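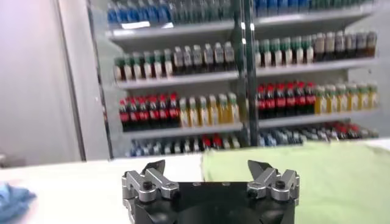
Photo: Chaimae Salem / Ravthorpe District Council

Ravthorpe extends textile collection to all households

4 Feb 2022

Ravthorpe District Council has approved a permanent kerbside collection for unwanted clothing and household linen, following a trial in the Bisau and Dratstead neighbourhoods that ended in December.

Under the plan, every household in the district will receive a reusable bag for textiles, to be put out with the recycling once a month. Collections in Bisau and Dratstead will continue without a break. The remaining neighbourhoods will be added in stages as new routes are confirmed.

A total of 1206 households took part in the trial. Of these, 274 had never before given away or recycled clothing, according to a survey carried out at the close of the program. The council also received 1564 requests from residents outside the trial area who wished to join.

"The level of interest from other neighbourhoods was a deciding factor," said Lieselotte Diekmann, the council's director of waste services. "Many residents live a long way from a drop-off point, and those without a car have had few choices."

The service will accept clothing, towels, sheets, curtains and tablecloths in any colour or condition, provided they are clean and dry. Torn or stained items may be included. Pillows, quilts, carpet and shoes will not be accepted at this stage, although the council has asked staff to report on shoes before the end of the financial year.

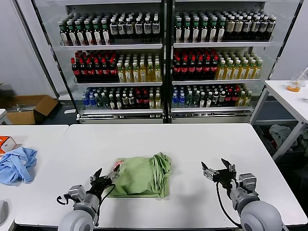 Items in good condition will be offered to local charities first. The rest will be sold for use as wiping cloths or sent for fibre recovery. The contract for collection and sorting has been awarded to Safavi, which also ran the trial.

Councillor Kojo Gyamfi, who moved the motion, said the cost of the service would be met from the existing waste budget and would not add to rates. Councillor Akosua Bonsu voted in favour but asked that the contract be reviewed after its first year, with the results made public. The amendment was carried.

Some charity shops had raised concerns during the consultation that a kerbside service would reduce the quality of goods left at their doors. Kekeli Dogbe, who manages a charity shop in Dratstead, told the meeting that donations had held steady through the trial — and that the shop had spent less on sending unsaleable clothing to landfill.

The first 1000 bags for the new areas will be available from the council's customer service centre. Other households will receive theirs by post before collections begin in their street. Residents of apartment buildings will share a labelled bin, to be arranged through the building manager.

Collection dates will be published on the council website and printed in the next rates notice. Residents who need help moving a full bag to the kerb may apply for assisted collection by contacting waste services.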